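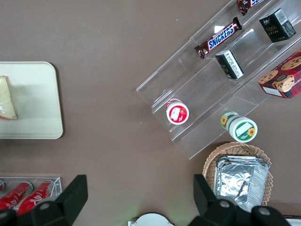 The counter trial at Pendstead

Vanoleo opened its Pendstead workshop to visitors on 12 May 2018. The firm builds arms and control software for small shops and canteens, where a machine has to pick from shelves laid out for people. Most of the building is given over to assembly and testing of joints. The part that drew the longest queue was a single table at the far end, set up as a snack counter.

The arm carries a two-finger gripper and a small camera looking down past the fingertips. Its task is simple to state. An order is entered at a screen, the arm finds the item, lifts it, and puts it down at the place given in the order. A run ends when the item has been released and the arm has returned to its rest position. The workshop calls each run a serve, and had logged 2,558 of them before the doors opened.

The stock is ordinary. There are chocolate bars, a box of cookies, cans of drink and a sandwich wedge wrapped in clear plastic, along with a number of smaller boxes and tubs. Some of it is displayed on a clear acrylic stand with stepped shelves, and some of it is on the table itself. The engineers chose a stepped stand because shops use them, and because it makes the job harder in several ways at once.

The first difficulty is height. On a flat table the controller can assume that everything rests on one plane and work out distance from that. On steps it cannot. A bar on an upper step looks slightly larger to the camera than the same bar lower down, and an error of a few millimetres is enough to press the fingers into the shelf. Vanoleo deals with this by taking two or more views from different positions before the final approach. It adds time, and the engineers would like to do without it.

The second is the material. Clear acrylic gives bright edges under workshop lamps and very little elsewhere. Depth sensors of the usual kind tend to look straight through it. The present software does not try to measure the shelf directly. It locates the item, estimates the underside from the known size of the pack, and treats the space beneath as solid. Clear film on a sandwich causes a milder form of the same trouble, with reflections that shift as the arm moves.

Crinkled foil is bad in another way. Each ridge throws its own highlight, and the outline found by the software can change from one view to the next. The control team lowers the speed for foil and takes hold at the rim.

Grip force is set by class of item. Cans will stand a firm hold. A soft wrapped bar will not, and the limit there was arrived at by marking a good deal of chocolate. The gripper closes until the motor current reaches the set value, then holds. No separate force sensor is fitted at the fingertips. The control team regards this as adequate for packaged goods and not for loose fruit or pastry, which are outside the present scope.

Visitors were allowed to enter orders from midday. By closing time 255 had been put through. The arm refused 47, in most cases reporting that it could find no clear approach between neighbouring packs. A refusal is counted separately from a drop, and the workshop prefers the former. The limit on how close items may stand to one another is the figure the team most wants to bring down, and it depends chiefly on the width of the fingers.

Narrower fingers have been drawn up at the firm's Tulport office. They are to be tried in June, together with a revised planner known in the workshop as Ruawai, which can slide an obstructing pack aside before reaching for the one ordered. An early version was shown on a second screen, in simulation only. It completed 115 orders without a collision, though the simulated packs were all rigid and the simulated shelf was opaque.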